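Pre-purchase walkdown – counter arm, Flolton test kitchen
Inspector: Imani Schumacher
Date: 2024-12-09

[x] Finger pads: texture even, no shiny patches. Spares come in packs of 2. We will want 7 packs.
[x] Finger mounts: screws tight.
[ ] E-stop in reach of operator. It is in reach of a tall operator. Move it.
[x] Counter clear between the fingers before power-on.
[ ] Drawer test, 30 pulls. Matesska quoted us for "drawer-ready" and then quoted us again for drawers.
[ ] Service plan. Nearly 200 a month, phone support extra – ask Oyelaran to bid.
[ ] Budget line for training. Currently reads "TBD," as it did in March.

Hold the order until open boxes are closed.

Comments (2)

Dexter Escobedo: Does the price include the wrist camera? Page four says yes, page six says option.

Róisín Foley: Page six wins. It always costs more.

3 shares

We use cookies. Accept | Settings
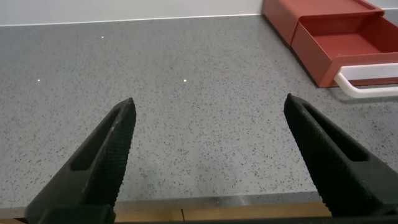
Fingers open over the counter, red drawer pulled out.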